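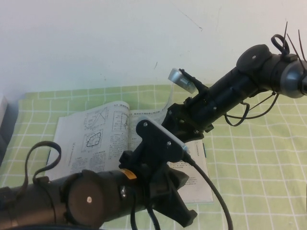 Two arms working over an open technical booklet on a checked tablecloth.

Sindumance (paired arm kit)

The Sindumance is a bench-top kit of two robot arms, sold by Clandport and meant for small workshops, colleges and anyone with a sturdy table and a bit of patience. I've looked after this page of the hobby encyclopedia for a while now, and I also own one of the kits, so you'll have to forgive me if I wander into my own kitchen now and then. Other owners have chipped in, mostly Rehema Bakilana and Elikem Osei, and I've tried to say who told me what.

Background

Clandport started out mending sewing machines and moved into small motors later on. The first Sindumance was a single arm, drawn up by Tadeo Núñez, and it sold rather poorly (I've only ever met one person who had it). The paired version came next and it's the one everybody means these days when they use the name. Hyun-seo Hyun rewrote the control program for it, and that's when the two arms could be told to share a job instead of each getting on with its own.

What you get

The kit comes as two black arms, two grippers, the cables, a power supply and a bag of screws which is never quite the bag listed on the sheet. The arms clamp down wherever you like, though most people set them facing each other from opposite sides of the table so the grippers can meet in the middle. Each arm will lift up to 215 grams at full stretch. That's plenty for paper, cloth, pens and small boxes, and hopeless for a full mug, as I found out one February to the cost of my rug.

The fingers are angular plastic ones and they come off with a small screwdriver. Bustos, a little firm that makes add-ons, sells a softer set which I like very much for anything thin. They do wear faster, mind you, and Elikem has gone through two sets already.

There's no tidy channel for the cables. Owners tie them along the arms as best they can, and you'll want to leave a good loose loop at each joint or the arm will tug itself short when it bends. I tied mine too tight the first time and spent a whole evening hunting for a fault that was just a cable tie!

Setting up

Allow 40 minutes for the first go, going by the booklet. It took me nearer a whole afternoon, but I was reading the steps out to my sister and we kept stopping for tea. After the arms are clamped you run the reach check, where each one is guided by hand to the corners of the table and the program remembers how far it can go. Do it again if you shift a clamp even slightly. A patterned cloth on the table is a popular choice among owners, and I find the squares handy for putting things back where they were before.

Working with paper and books

Paper jobs are what the kit is best known for, and they're harder than they sound. An open book won't lie flat, the corners curl, and the page you want always seems to be the one that sticks to its neighbour. The usual way is to have one gripper stay low near the page while the other comes in from the far side. Rehema, who sorts old manuals for a living, keeps her arms at their slowest setting for this and says she has torn very little. I'm less careful and have torn more – mostly cheap magazines, luckily.

Glossy paper gives the hard fingers trouble. The Bustos set does better, and so does simply turning the grip strength down a notch or two.

Reception

Yolanda Lyons gave the kit a long write-up in the Brultitgate newsletter and scored it 63 out of 100, which started a fair old row on the letters page. Her main grumbles were the noise and the booklet, and I agree with her on the booklet. She did praise the joints, and she thought the two arms kept out of each other's way very nicely. I'd have gone a bit higher myself, but then I didn't have to give mine back.

Clandport answered with a new version of the control program that made the arms quieter when they're holding still. They're still loud on the move. If you live in a flat, put something soft under the clamps.

Repairs and spares

Joint covers, cables and fingers can all be bought separately. Motors can't, so a worn one means posting the whole arm back to Clandport, and it's worth keeping the box for that. My left arm went off in the spring and came back working well, with somebody else's screws in it.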